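About Mavcombe

Home | Latest | Reality TV | Music | Soaps | About Us | Contact

Who we are

Mavcombe is a celebrity and TV news site. Small one. We cover pop music, reality shows, soaps, talent contests, the odd awards night and whoever is feuding with whoever this week. We've been going since Nilmini Seneviratne got fed up of reading the same breakup story on nine sites with the same mistake in it and started a newsletter from her kitchen. It had 57 subscribers for most of the first year and she's pretty sure she's related to half of them.

The newsletter turned into a blog, the blog got too big for the free plan, and now there's a proper site with a search box that mostly works. The newsletter still goes out every Sunday. Sign up at the bottom of any page.

What we cover

Mostly music and TV. Girl groups and boy bands, the solo careers that come after, finales, reunions, tour news, who got the judging seat and who walked out of it. Soap spoilers get their own section so you can avoid them (please stop emailing about this, the warning is in the headline now).

We do a bit of film. Not much. Gerardo does film when he feels like it.

What we don't run

Pictures of celebrities' kids with faces showing, unless the parent posted it publicly and it's part of the story. Pregnancy guesses. Weight stories. Anything from outside somebody's house. Anonymous "a pal said" quotes, if that pal is the only source for the whole piece. We used to do those, early on. We were wrong and we took most of them down. If you find one still up, tell us and it goes.

When a story deals with mental health, addiction or abuse there's a note at the top with helpline links, and comments are off by default. Two people read it before it goes live. No exceptions for breaking news - if that means we're an hour behind everyone else then we're an hour behind.

Who does what

Nilmini Seneviratne - founder, editor, final say on headlines. Also answers the main inbox, slowly.

Tomomi Maruyama - music. Album reviews, chart stuff, the Friday new release roundup. Went to every night of the Lorex farewell tour that she could drive to and wrote up all of them, the series is still our most read thing by a mile.

Gerardo Russo - TV and (sometimes) film. Live blogs the talent show finals. Do not send him results from other time zones.

Noboru Nishimura - site, newsletter, photos, anything that breaks. If a page wont load it's him you want.

Rosalía Campos - soaps and the letters page. Came to us from the comments section, where she was correcting our soap coverage for free.

We also use freelancers, and they get paid. Rates are on the Write For Us page. Pitches of 200 words or less please, in the body of the email. No attachments.

How we make money

Ads, plus readers who chip in. That's it. We don't take payment for coverage and we don't let publicists see copy before it runs. They ask. If a label or a network pays for travel or gives us tickets, it says so on the piece, first line. Free albums we don't bother mentioning since everybody in music writing gets them, but now you know.

Sponsored posts are marked SPONSORED in capitals. We've turned down more than we've run. Bisetti Casino, if you're reading, the answer is still no.

Corrections

We get stuff wrong. When we do, the fix goes in the story and a line goes at the bottom saying what changed. We don't quietly edit. Names and ages get fixed same day. Bigger things, Nilmini looks at it and you'll get a reply, usually by the next afternoon.

If a story is about you and you think it's unfair, write to us directly. You don't need a lawyer or an agent to do it. One of the nicest emails we ever had was from the drummer in Kubo, who pointed out very politely that we had been crediting his parts to somebody else for 2 albums. Fixed now. Sorry again.

Comments

Open on most stories for 30 days, then they lock. Be funny, be annoyed, argue about who should have won. Don't go after someone's looks, family or health. That applies to celebrities too, they're people and some of them do read this. One warning and then you're out. Rosalía does most of the moderating and she is not in the mood.

Getting in touch

News tips, corrections and complaints all go through the form on the Contact page, just pick the right one from the menu. Press releases to the press address and nowhere else. We can't pass on fan mail, we dont have anybody's number, and we can't get you tickets. Really can't.

New to the site? Start with the Lorex diaries, or the letters page if you've got ten minutes.
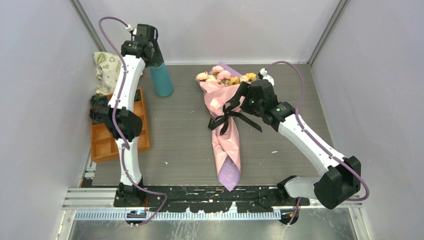
Tomomi asks that it be added that the Friday roundup goes up at noon these days, and that she does read the replies to it, even the ones telling her she was too hard on the Kubo single.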